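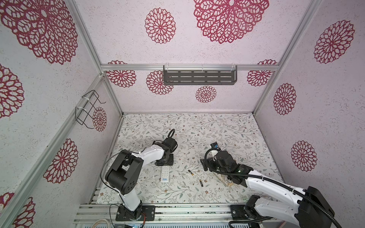
Does it help to tell the policy which phase of the task it's in, or will it work that out by itself from the cameras?

It helps on the battery task, mostly right after the remote gets picked up, and it makes very little difference anywhere else so far.

March, late afternoon, Wolde notebook

OK so the phase runs are finally done and I want to get this down before I start messing with the config again. Everything here is battery insertion with the remote, both arms, starting with the remote and the two AAs on the floor of the cell. The training set is the full Wolde set as it stood when I froze it, 1,483 demos, same split for every run. I didn't drop the ugly ones this time. I know we went back and forth on that, but every time I prune by eye I end up pruning the recoveries, and those are the bits I want the most!

What changed: each timestep gets a phase tag (reach, lift, present, insert, release) and the model has to predict the tag as a side output while it's predicting the actions. The tag isn't fed in as an input. I tried that first, and at test time you then need something to tell you the phase, and my little classifier flickered between lift and present so badly that the arm sort of nodded at the remote. Pretty funny to watch, useless as a result. Config is in the Truvov repo under phase_aux, the old one is phase_in, please don't delete it yet.

Tags came out of Ivham with the automatic splitter and then I fixed the boundaries by hand where they looked silly. The splitter goes by gripper opening and closing, so it's great on reach/lift and hopeless on present/insert (the holding gripper stays shut the whole way through, so there's nothing for it to latch onto). For that boundary I used the first frame where the other arm's fingers come in toward the compartment. If anybody relabels, use the same rule or the numbers won't line up with mine.

Evals: 42 trials per policy, start poses off the printed list, resets by me. I counted a trial as a success only if a battery ended up in the compartment and stayed there after both grippers let go. Leaning on the rim is a fail. Falling out on release is a fail, even when it was lovely up to then.

Baseline failed all over the place, and I've put the full sheet on the share so I won't retype it. The phase_aux policy failed 7 of its 42. Much better than I was hoping for, and I'm trying to be calm about it, because this is one seed and one remote and I've been burned by exactly this kind of afternoon before.

Where the gain comes from: the baseline has this habit of picking the remote up fine, bringing it to the middle and then just hanging there. The second arm creeps in, backs off, creeps in again, and eventually the trial times out. With the side output most of that dithering goes away. My guess is that late lift and early present look nearly the same to the overhead view, and making the model commit to a tag gives it a reason to use the wrist cameras more. That's a guess though! I haven't done the masking test. Masking is next on the list, one camera at a time, same start poses. 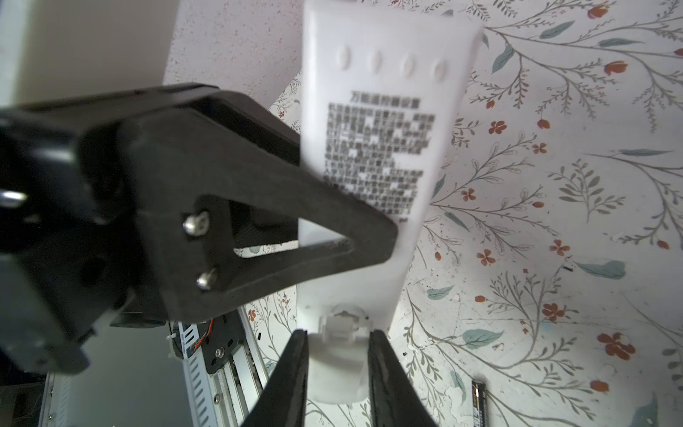 Gudbridge Robotics Lab – Bimanual Manipulation Team

The wrist view is what got me thinking about the grasp. Held low like this, with the fingers clamping on both sides just below the compartment opening, there isn't a lot of free space for the other gripper, and its tip passes right in front of the lower part of the remote. So from this camera the finger can easily hide the one bit of plastic you'd like the policy to look at. The big block of print on the back stays in plain sight the whole time, and I do wonder how much the encoder is leaning on that text as a landmark. It'd be a perfectly decent landmark, except that a different remote wouldn't have it.

Went back through the failures with this in mind. The ones I'd call grasp failures all have the remote held low and tipped over, and then the battery comes in at the wrong angle and skates off the rim. The phase output looks fine in those, for what it's worth. It says insert, it's confident about insert, and it's correct, the thing just can't be done from there. So the tag can tell the model what it's supposed to be doing and it has no way of saying "go back and regrasp". I have hardly any demos that go backward from insert to lift (I was so keen on clean teleop early on, sigh) and Ivham's splitter merges the few I do have, because it assumes phases only go forward. I need to turn that off. There's a flag, I think it's monotonic, and of course it's on by default.

Things I got wrong today, so I don't do them again:

Ran the first block of evals with the previous checkpoint still loaded. Threw those out and reran the lot. The 42 above are all from the right one.

Side loss weight was too high in the first run and the actions went mushy, really slow and averaged-looking. I turned it down until the action loss matched baseline again. The value is in the config, don't copy the one from my earlier note.

Forgot to log the phase predictions during the baseline-plus-probe run, so I can't say yet whether the baseline "knows" the phase internally and just doesn't use it. This bugs me more than anything else on the page. It's the interesting question, and a linear probe on the frozen features would get at it for basically no effort.

To do:

Probe on the frozen baseline, with logging ON.
Camera masking, same start poses.
Second seed for phase_aux before anyone puts this on a slide, me included.
Record regrasp demos, starting from a bad low hold and going back down to the floor. Tag them by hand.
Cover the print on a spare remote with plain tape and see if anything falls over.

Someone asked in the group channel if we should try finer phases, splitting insert into tilt and press. I'd hold off. The boundary between those is really hard to agree on even with the video slowed way down (I tagged a handful of clips, came back after lunch and disagreed with myself), and noisy tags are probably worse than coarse ones. Happy to be talked out of it if somebody wants to do the labeling!

Checkpoint is on the share under phase_aux, seed in the folder name. Cell is free until I start recording the regrasps.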